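Arm on the bench -- clamping, cables, and is the cloth daft

Workshop Builds > Arms and motion
Thread started 16 March 2026

flutuso_bench
Right so the arm is finally up. Got it on the flat plate at the back edge of the table in the Postuton space, bolted down, base is solid as far as I can tell. Brusitz controller, my own gripper code on top, well, half of it. Problem is shift. At slow speed fine. Anything quick with the elbow out over the right hand side and I get a wobble that takes ages to settle. Measured 2 mm at the wrist with a dial gauge. Doesn't sound like much but I'm trying to put small parts in small holes.

Questions
- clamp the table to something or add mass?
- cable bundle, leave it looped or tie it in?
- does the cloth need to go

greasenipple
Which bolts. Torque. Pic of the bench please.

oddsock77
Add mass. Always add mass. Paving slabs on the bottom shelf, done, cost me nothing.

flutuso_bench
M8, did them up by hand with a long spanner so no idea on torque sorry. Pic here, was going over the clamp. 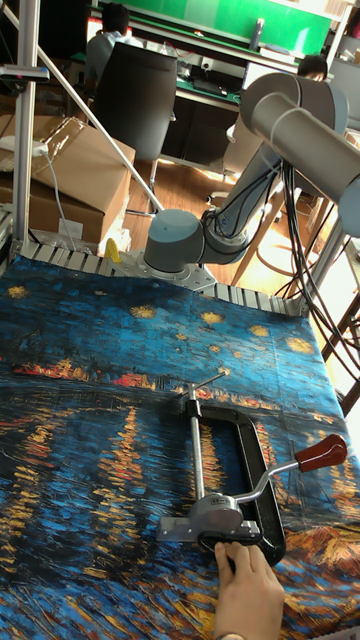
Arm, cloth, and the big C-clamp with the red grip. Hand for scale.

Clamp is the one I want to use to pull the table frame on to the wall rail. It's heavy, opens far enough, only snag is the pad marks everything it touches.

greasenipple
OK that's more use than the text was. Two things. That bundle is heavy and it hangs off the right side, so every time you swing you've got a pendulum pulling on the arm. Tie it in along the upper link, leave a proper service loop at the elbow and another at the base, and see what the gauge says BEFORE you clamp anything. Second, hand tight with a long spanner is not a number. Borrow a torque wrench.

oddsock77
Cables won't give you 2 mm. It's the table. Light frame, arm at the edge of it, of course it rocks. Slabs.

greasenipple
They can if the thing is accelerating hard. Mine did. Different arm admittedly.

tin_lid
I'd lose the cloth personally. Lovely picture, the Van Gogh river one or something like it? But all those gold streaks and swirls will drive a camera mad. I spent most of January chasing false edges off a tartan blanket.

flutuso_bench
Ha. It's the cloth on purpose, I want the vision side to cope with a busy background or it's useless at home. Plain grey mat works already, 770 training shots on that. Cloth I've got 147 so far and it's rubbish. Will keep going to 2000 and see

tin_lid
Fair enough. Tape the corners down then, if it creeps between shots your positions are all over the place and you'll blame the arm.

oddsock77
And you'll blame the arm when it's the table!!

mrs_spindle
Please don't clamp it to the wall rail. We did that at our place and every time someone leant on the rail it moved the lot, plus the rail people were not pleased. Diagonal bracing on the legs, front to back and side to side. Much stiffer for the weight than slabs. If you must use that clamp put a bit of scrap ply under the pad and it won't mark.

oddsock77
Bracing AND slabs then.

mrs_spindle
Stiff first. If you only add weight to a floppy table it wobbles slower and takes longer to stop, and the settling time is what's bugging him isn't it.

oddsock77
Not convinced but I've only ever done it the one way so.

greasenipple
Agree with spindle. Still say do the cables first, it's ten minutes.

flutuso_bench
Ok. Did the cables over lunch, hook and loop straps, loop at elbow. Gauge is better, not fixed. Wobble dies off quicker. Phillips screws on the old cable clips were chewed to bits so that was most of the time. Torque wrench tomorow, bracing when I've found some angle. Leaving the rail alone.

greasenipple
How much better

flutuso_bench
Didn't write it down did I. Will do it again with the bracing on and post proper readings, same move, same speed.

tin_lid
Watch the straps at full reach, mine pulled a connector half out the first time the wrist went right round. Jog it slowly with your hand on the stop.

flutuso_bench
Good shout -- will do that before anything quick. Anyone got spare angle near Postuton, metre lengths or longer, I'll collect.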